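Percepción y planificación para manipulación robótica
Tema 6. Estimación de pose y planificación con oclusión propia
Apuntes de clase, 28 de febrero de 2020
Profesor: Demetrio Salcedo. Prácticas: Thiện Hà

6.1 Planteamiento

El ejercicio usa la cocina simulada Aline. El planificador recibe una lista de objetos con su pose y devuelve una trayectoria articular. En el tema 5 la lista venía dada por el simulador; ahora hay que estimarla a partir de imágenes.

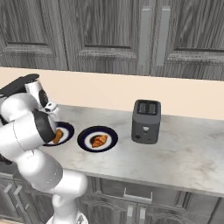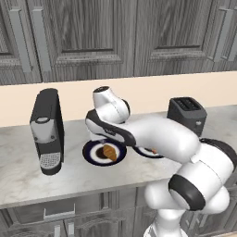 Figura 6.1. Encimera de Aline con dos platos y tostadora. En ambas vistas el brazo tapa parte de uno de los platos.

6.2 Oclusión propia

Sea M la máscara del robot, obtenida proyectando las mallas de los eslabones con la configuración articular q y la calibración de la cámara. Los píxeles de M se excluyen antes de segmentar. Un error en q desplaza la máscara y deja restos de eslabón que el segmentador toma por objeto. Se recomienda dilatar M 2 píxeles.

Si un plato queda cubierto en parte, el ajuste de elipse se hace solo con el arco de borde visible. Con arcos cortos el centro queda mal condicionado; conviene fijar el radio del modelo y el plano de la encimera, y estimar únicamente x, y.

6.3 Asociación entre vistas

La cafetera de la segunda vista no aparece en la primera. Una detección ausente no implica borrar el objeto del mapa: antes se comprueba si su volumen cae dentro del campo de visión y fuera de M. El módulo de seguimiento Peltton aplica esta regla por defecto.

6.4 Planificación

Se usa RRT-Connect en el espacio articular, con 40 intentos como máximo por consulta. Los obstáculos se aproximan por cajas; los platos, por cilindros de poca altura. La pieza de bollería que se va a agarrar se retira de la lista de colisiones solo en el tramo final de aproximación.

Semilla para reproducir los resultados de clase: 2037.

6.5 Entrega

a) Implementar la máscara M y comprobarla en las dos vistas.
b) Estimar el centro de ambos platos con radio fijo y con radio libre. Comparar las covarianzas.
c) Planificar hasta la pose previa al agarre e indicar el número de nodos de cada árbol.

Lectura: apuntes de Lambrechts, capítulo de calibración mano-ojo.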